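Speaker notes - the desk as a packing place
Talk for the spring staff day at Hullari, April
Ottar Lindholm, Office Services

Before starting: check that the sound works in the back rows. Water on the table. The clicker has two buttons and the lower one goes forward.

Slide 1. Title only

Good morning. My name is Ottar and I work in office services, on the second floor. Some of you know me as the man who sends the messages about the cardboard. Today I will speak for 13 minutes about desks, and how we pack the gift boxes at them. Then there is time for questions.

(Wait until people have sat down.)

Slide 2. How we came to pack at desks

Last year we sent 1,217 gift boxes to clients and to colleagues who had a work anniversary. Before, Potex did this work for us in their warehouse in Åberg. When that contract ended, the boxes came to our own floor. We had no packing room, so we used the cubicles that were free.

I must admit I was against it. I wanted a long table in the basement. But the basement is cold and the elevator is slow, and after the first month I changed my mind. A free cubicle is quite a good packing place if it is kept free.

Slide 3. What a cubicle gives us

Say this slowly, it is the main part of the talk.

The walls are useful. In an open room people come past and put down a cup or a folder, only for a minute. Inside a cubicle they do this less. The walls also stop small papers from going over to the neighbor.

The desk surface is white and this helps more than I expected. Dust, a hair, a bit of tape, all of it is easy to see before it goes into the box. At the old gray tables by the kitchen we had complaints about this.

And each cubicle has a number. When I write "the boxes are in the cubicle by the window", three people go to three windows. When I write the number, they go to the right place. Please use the numbers.
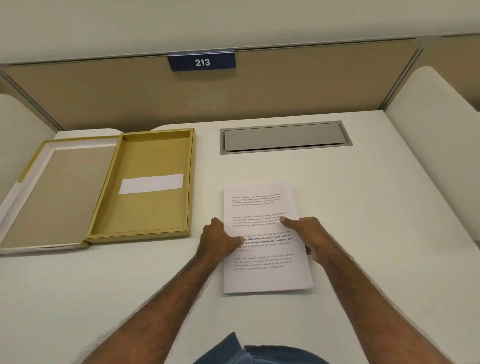

Slide 4. Where to put the box

Open the box flat, with the lid on the left side and the base next to it. Left-handed people can of course turn this around. What I ask is that the lid has the desk under it and does not hang in the air. The hinge is the weak part of this kind of box. If the lid hangs over the side of the desk while we work, the hinge gets a fold, and then the box does not close nicely any more. Last year we threw away 143 boxes and most of them had this problem.

Keep the right half of the desk free. The things that go in the box come there, and only the things for one box at a time. I have seen people put out the contents for ten boxes in a row, and it looks fast, but then one card is missing at the end and all ten must be opened again.

(Here I can tell the story of the pens, if there is time. If not, skip it.)

Slide 5. The paper strip

Many people asked me about the paper strip. It goes across the base, near the middle. The name is written on the strip first, before anything else goes in. A blank strip means that the box has no owner yet, and anybody may take it. A strip with a name means please leave it.

It is a simple rule and it came from Rurnon, our sister office, where they have done this for longer than we have. We tried colored stickers before. The stickers left glue on the gold color and we could not remove it.

Slide 6. At the end of the day

Close the boxes, also the empty ones. The inside gets marks from sun and from fingers.
Wipe the desk with the dry cloth. No spray, it makes the surface sticky.
Put the chair back in.
Write on the list how many boxes are finished, and the cubicle number next to it.

A word about personal things. These cubicles are shared now, so I ask that photos, plants and mugs go home or to your own desk. I know that some people miss the old way, when each desk had something of its owner on it - I miss it a little too.

Slide 7. What we want to change before autumn

A shelf in the hallway for flat cardboard. It is ordered.
Better light in the inner row. I am still waiting for an answer from the building owner.
A second person who knows the list, for when I am on vacation. If you are interested, please come to me after the talk.

Slide 8. Questions

If somebody asks about the cost: say that the numbers come in the next quarterly letter.
If somebody asks why not go back to a supplier: we compared 2 offers in winter, and both needed a larger yearly order than ours.
If there are no questions, show how the lid opens with the sample box. It is in my blue bag.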